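16 Sep 2021

1/ ok so Catcombe library wants to cut evening hours. closing at 5 starting next month. whos that for

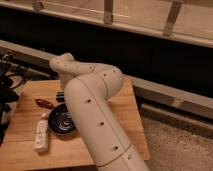

one reply already: nobody goes after dinner anyway. Um. I go after dinner

2/ door count from May, evenings only: 713 people. small town!! thats a lot of homework and job forms
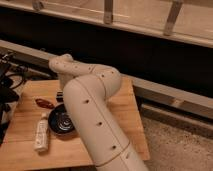 my sister says they should just trim mornings instead, and yeah, fine by me

3/ petition's at the Clemell St desk, 173 names so far. need 2,000. bring a pen, thiers is dead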